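Search this site
Enter keywords
Go

Call for builders and street testers: the Jaber rover

We're building a small sidewalk rover in a shared workshop and on the brick drive outside it, and we'd love more hands. The rover is called Jaber. It's a four-wheeled machine, knee high, meant to carry a bag of groceries or a toolbox from one end of a residential street to the other without anyone steering it. So far it has a frame, motors, a battery tray we're proud of (Ashraf Slaoui bent it out of scrap sheet and it fits!) and a pile of code that mostly agrees with itself.

The group is called Jastbridge and we meet in the back half of the Cletum workshop, which is also home to a bike repair bench and a very loud bandsaw. Gudrun Kettler does the mechanical side, Anas Saber writes the navigation code, and Chaimae Belkadi keeps the electronics from catching fire. We do this for fun, after work, and it has grown past what the four of us can manage.

Right now nearly all our effort goes into the ground under the wheels. Interlocking pavers shake everything, and a broken concrete hump with gaps between the slabs is a serious obstacle when your wheels are small. We're on our third suspension design and the new one is the first that feels right.
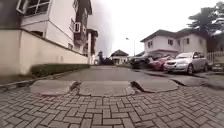
Do I need to have built a robot before?
Most of us hadn't when we started, so you're fine without it; if you can use a screwdriver and are willing to read a wiring diagram slowly, we can teach you the rest.

What we're looking for

2 builders for the chassis and suspension. You'll be cutting, drilling, printing brackets, and then watching them break and making better ones. Gudrun has been through 59 versions of the front bracket and keeps them all in a drawer, labeled, so you can see exactly where the thinking went.

Someone who likes software and doesn't mind testing outdoors. The planner is Python, the motor controller is C. Our log folder holds 3536 short drives and badly needs sorting. If you have ever wanted to teach a machine the difference between a curb and a shadow, please write to us right away, because Anas talks about little else.

Street testers, no tools needed. You walk beside the rover with the stop button, keep an eye out for cars backing up, and write down what it did. Long straight drives with a wall on one side and parking on the other are our favorite kind of test, and they're where the odd behavior shows up: hugging the wall, drifting toward the open side, slowing down for a change in brick pattern.

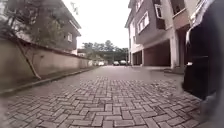 The brick drive, looking toward the cars at the far end.

What it involves

Build evenings run from 6:30 until people get hungry. Street runs are early, starting at 7 a.m., before the drives get busy. Come to whichever suits you; plenty of people will only want one or the other. We ask for a couple of sessions a month through the end of August, when we'd like Jaber to make a full round trip on its own.

There's no pay. Parts, safety glasses and coffee are covered, and anything you design stays yours, though we hope you'll share it under the same open license as the rest of the project. Testers under 16 are welcome with a parent along.

The workshop is on the ground floor with a wide door and a level entrance. The bandsaw is off during our evenings, so you can hear yourself think.

How to join

Send a few lines to Ngaio Halliday at the workshop desk. Tell her what you'd like to work on and something you've made or fixed, however small. A shelf counts. A toaster definitely counts. She'll write back with the door code and the next build evening, and you can come and look around before deciding anything.

If you have a spare Jukon motor driver sitting in a box, bring that too. We killed ours.

Last updated: June

Contact: Ngaio Halliday, Cletum workshop, bench 67 | © Jastbridge | Back to top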